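19 Sep 2019
By Balakrishnan Joseph

Where does the handle go? A term spent carrying things

Our project began with a complaint. The department lends out measuring kits in cases, and everyone who borrows one comes back rubbing a shoulder. Our tutor suggested we stop moaning and write it up, so we did, and it counts for a fair slice of the module mark.

The question was simple enough. If you have a box of fixed weight, does it matter where you put the handle? The textbooks say yes and then move on to lifting with your knees. We wanted to know what ordinary people prefer when they have to get a case up two flights of stairs and through a fire door that hates them.

We built two test cases, which we named Fokovow and Stovura after an evening when better ideas were not available. Fokovow has one handle on top, like a suitcase. Stovura has a handle at each end, like a tray or a very short stretcher. Both were filled with sand in bags until they weighed the same. The sand got into everything, including the first draft of this report. 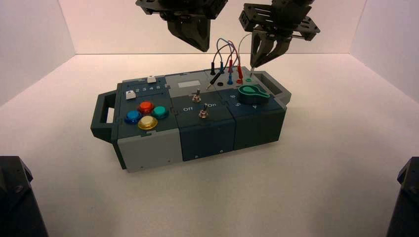
The route started at the Tsoukalas Building entrance and finished outside room 302, whose main quality is being a long way from the entrance. Each person carried both cases, with a rest between, and then filled in a short form. We asked how tired their hands felt, how steady the load seemed and whether they would do it again. The last question was meant as a joke, but the answers were the most detailed we got.

On the flat, people liked the single handle. It leaves a hand free for phones, coffee and waving at friends who might take over. The grumbling began on the stairs, where Fokovow swung into shins and banged on the rail. Stovura stayed level and kept close to the body, and most people said it felt lighter. It wasn't. We weighed it again to be sure.

Doors turned the whole thing round. With both hands full you have to use an elbow, a hip or charm, and Stovura's carriers tried all three. One of them reversed through the fire door so smoothly that we suspect a past in catering.

There are weak points. Our carriers were students, so they were young and mostly late for something. We also changed the grips halfway through, from bare plastic to Volten foam tape, after a blister and a strongly worded form. Results from before and after the tape are kept apart in the tables.

If the department buys new cases, we would ask for end handles and a strap for the doors. Until then the kits are on the top floor, and the lift is still being looked at.

Recent reports
Why the library stairs feel longer going up
Two kettles, one socket: a kitchen study
Queueing for toast: a September survey

Contact the project office | Copyright 2019 | Back to top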